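Home & Garage > Reviews > Robots

Utell Two-Arm Laundry Bench: can it do the wash yet?

Short version: no, keep your hands. Longer version follows, as I put 200 pieces of laundry in front of this thing and would like some credit for it.

The Utell comes as two arms, a bench and a manual written by somebody who has never owned socks. Setup took me an afternoon and most of an evening. You bolt the bench together, hang the arms, run the calibration, and then run it again when the left arm decides the table is lower than it is. Guthrie, who sell it, will send a person to do this part for you. Pay for the person.

Towels first. It's good at towels. They're thick, they have corners, and they stay where they're put. If your household consists of a gym, stop reading and order one.

Then you get to anything thin. Silky prints are the real test, and the trouble starts well before folding, at the plain business of getting hold of one layer of cloth and leaving the one under it alone. You and I do this by rubbing finger and thumb together. The Utell does it with two padded fingertips and a great deal of hope. 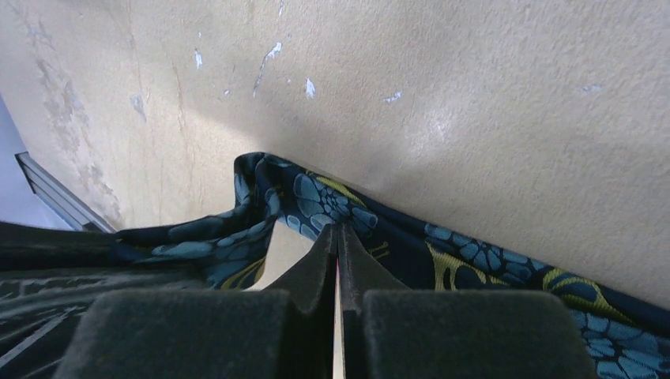 I gave up on the stock grip settings after the first morning and loaded the Sumia ones, which most owners seem to recommend. They help. With Sumia the fingers close slower and back off if they've caught too much. Scarves went from a lost cause to a coin toss, and a blouse came out in a shape I'd call folded if I were selling it.

Speed is the other thing. One T-shirt, from pickup to pile, took 264 seconds at the default setting and 220 with everything turned up as far as it goes. I can fold a T-shirt in a few seconds while arguing on the phone. The sales line is that the machine can work while you sleep, and so it can, provided you sleep through the motors and don't mind getting up at 3 a.m. to clear a pillowcase jam.

Sorting went better. Moving things out of one container and into another is something these arms do with a certain dignity, and if I ran a small shop with parts to shift I'd look harder at it. The Flarach bench is cheaper but has one arm, and one arm can't hold a sleeve out of the way.

I'm giving it 2 stars out of five, both of them for towels.
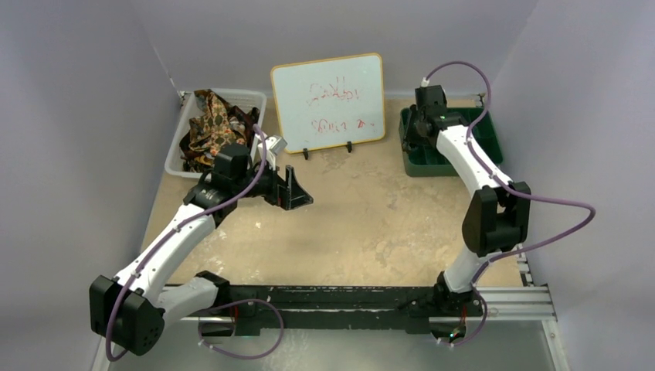 Elspeth Rennie wrote in to say I'm being unfair on speed. She runs hers all day on cleaning rags and doesn't care how long each one takes, as long as she isn't the one standing there. Her complaint is fitted sheets, which she has stopped giving it. I've stopped giving them to myself, so the Utell and I are even on that one.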